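# Renting a room with utilities included – can the landlord add a charge later?

I moved into a furnished room in Cledmont at the end of last November. The lease says "rent includes water, gas, electric and internet" and gives one monthly figure. 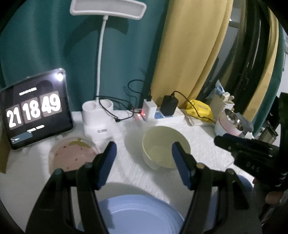 The lease runs 13 months, so it isn't up yet. Last week I got a letter from the management company, Ovesis, saying that every tenant on my floor now owes a "utility adjustment" of $192 for the summer, due with the next rent payment. There was no bill attached and no breakdown. I called and was told the electric rates went up and the owner can't cover it.

I went through the lease again. The only thing I can find is a line on page 2 that says tenants must "use utilities in a reasonable manner." It doesn't give a limit or say what happens if you go over. I don't have an air conditioner. I work from home three days a week, mostly on a tablet at the table, and I cook maybe four times a week in the shared kitchen.

Do I have to pay this? And if I don't, can they take it out of my deposit when I leave? The deposit was $200 plus the last month's rent.

Posted by cornerunit_b, 14 September 2025

---

**hallway_light**

Start with what the lease says, which sounds clear. If the rent includes electric and there is no clause letting the owner pass on increases, the owner took on the risk of rates going up. A fixed lease generally can't be changed in the middle by one side sending a letter. You would have to agree to it, so be careful about signing anything or making a partial payment "just to be nice." Some people treat a partial payment as agreeing that you owe the rest.

The "reasonable manner" line is the only thing they have to work with. To use it, they would need to show that you in particular used too much. Charging the whole floor the same amount suggests they didn't look at anyone's use.

What I would do:

1. Read every page again, including any house rules or addendum you signed separately. Utility caps are often on a separate sheet.
2. Write to Ovesis by email or letter. Quote the sentence from your lease and ask which clause the charge is based on. Ask for copies of the bills too.
3. Pay your normal rent in full and on time. Write the month and the word "rent" on the check, or in the notes box if you pay online.
4. Keep the letter and anything else they send.

On the deposit, it depends on your state. In most places it can go toward unpaid rent and damage, and some leases add "other charges owed under the lease." If the charge isn't owed under the lease, it shouldn't come out of the deposit either, but you may have to argue about it afterward. Take photos of the room when you move out and leave a forwarding address in writing.

Your city or county may have a tenant hotline. It's worth a call before the due date – they will know the local rules and I don't.

---

**mk_outer_loop**

Don't pay it. Mine tried the same thing with a trash fee and dropped it once I asked for it in writing.

---

**two_flights_up**

I agree with most of the first reply, but check how their payment portal works. I rented on Nalley Street from a different company, and their system put any payment toward the oldest charge first. I paid my regular rent, it went to a disputed fee, and then the account showed me short on rent and added a late charge. It took two months to get fixed.

If Ovesis uses a portal, look at whether the adjustment is already on your account. If it is, ask them to remove it or mark it as disputed before you pay. If they won't, ask whether you can pay by check that month, and get a receipt.

Also talk to the other people on your floor. One letter signed by all of you will probably get a faster answer.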